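Rapport de projet tuteuré
Le motif écossais hors du vêtement : de l'étoffe tissée à la surface imprimée
Licence professionnelle Métiers du décor et de l'aménagement
Version remise le 14 janvier 2023

1. Objet de l'étude

Le présent rapport rend compte du projet Grenura, conduit dans le cadre du module de culture textile. Il porte sur le passage du motif écossais, issu du tissage, vers des supports auxquels il n'était pas destiné : papiers peints, emballages, vaisselle, panneaux de revêtement. La question posée par l'équipe pédagogique était la suivante : que conserve un tartan lorsqu'il n'est plus produit par le croisement de fils teints ?

Le travail s'appuie sur la consultation du fonds d'échantillons Saragih, sur des relevés effectués dans des commerces et des locaux professionnels, et sur une série d'essais d'impression menés à l'atelier. L'étude du vêtement proprement dit a été écartée, à la demande du jury intermédiaire.

2. Rappel technique

Dans un tartan tissé, une même séquence de couleurs, appelée sett, est employée en chaîne et en trame. Lorsque deux bandes de même couleur se croisent, la teinte est pleine ; lorsque deux couleurs différentes se rencontrent, l'œil perçoit une teinte intermédiaire, obtenue par l'alternance serrée des fils. L'armure sergée donne à ces zones mixtes leur hachure oblique caractéristique. La séquence peut être symétrique, auquel cas elle se retourne autour de deux pivots, ou asymétrique et simplement répétée.

L'impression supprime cette contrainte. Le dessinateur choisit librement la couleur de chaque croisement, et la zone mixte devient un aplat, une trame de points ou un pointillé. Plusieurs des surfaces relevées procèdent ainsi : la bande y est suggérée par des traits interrompus, sans imitation du sergé.

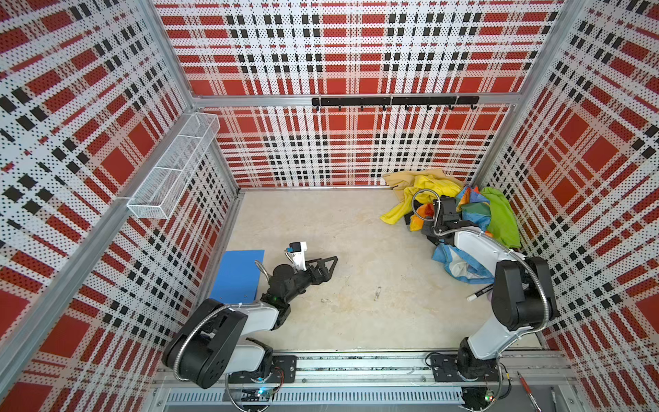 Figure 1. Motif écossais rouge, blanc et noir sur panneaux perforés : bandes pointillées et blocs carrés.

3. Le fonds Saragih

Le fonds réunit près de 500 coupons, montés sur carton et classés par couleur dominante. L'équipe en a retenu 30, tous à dominante rouge, afin de limiter les variables. Chaque coupon a fait l'objet d'une fiche précisant la largeur du rapport, le nombre de couleurs et la présence ou non d'un filet clair.

Deux constats se dégagent. Les coupons de laine présentent des rapports larges, conçus pour être lus à distance sur une pièce drapée. Les cotons imprimés, plus récents, montrent au contraire des rapports resserrés et des contrastes accentués — le blanc y remplace souvent le vert ou le bleu foncé. Le classement par couleur rend toutefois difficile toute lecture chronologique, plusieurs cartons ne portant aucune mention de provenance.

Un ensemble étiqueté « Carkilness » a retenu l'attention. Il comprend des variantes d'un même dessin à trois couleurs, dont les proportions changent d'un coupon à l'autre. L'hypothèse d'une mise au point commerciale a été formulée, sans pouvoir être vérifiée.

4. Changement d'échelle

Sur une paroi, le rapport du motif doit être apprécié en fonction du recul disponible. Un quadrillage large structure la surface et en souligne les angles. Un quadrillage fin tend vers une valeur moyenne et perd sa lisibilité au-delà de quelques pas. Le raccord aux angles constitue la difficulté principale : lorsque les lés ne sont pas alignés, la rupture des bandes horizontales se remarque immédiatement. 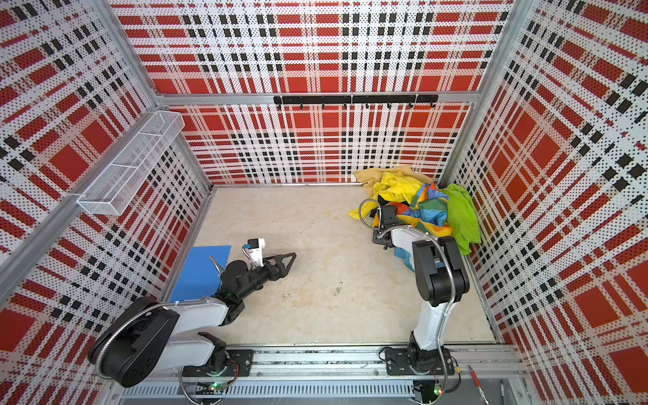 Figure 2. Quadrillage rouge, noir et blanc sur trois parois, avec montant d'angle en aluminium.

Les profilés, les plinthes et les baguettes d'angle offrent à cet égard une solution courante. En interposant une bande neutre entre deux surfaces imprimées, ils dispensent d'un raccord exact. Le catalogue Padero, dans son édition de 2000, proposait déjà des couvre-joints assortis à ses revêtements à carreaux.

5. Essais d'impression

L'équipe a préparé 12 planches à partir d'un même dessin. Les paramètres modifiés étaient la taille du rapport, l'épaisseur du filet noir et le traitement des croisements : aplat, hachure ou pointillé. Les tirages ont été réalisés en juillet, sur papier mat.

Les planches à croisements hachurés ont été jugées les plus proches de l'étoffe. Les planches pointillées s'en éloignent davantage, mais supportent mieux la réduction. Le filet noir, lorsqu'il est trop fin, disparaît au profit du rouge. Sur support percé, la perforation ajoute un second réseau de points dont le pas devrait être pris en compte dès le dessin.
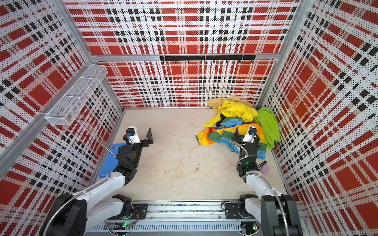
Figure 3. Panneaux à rectangles rouges, carrés noirs et bandes blanches, semés de petits trous ; au fond, barre à crochets noire.

6. Limites et suites envisagées

Les relevés ont été effectués sous des éclairages variables, ce qui interdit toute comparaison rigoureuse des rouges. Les essais sur support percé n'ont pas été conduits, l'atelier ne disposant pas du matériel nécessaire. L'équipe recommande enfin que les cartons Carkilness soient photographiés recto et verso avant tout nouveau prêt. Les fiches et les planches sont déposées à la matériauthèque, où elles peuvent être consultées sur demande.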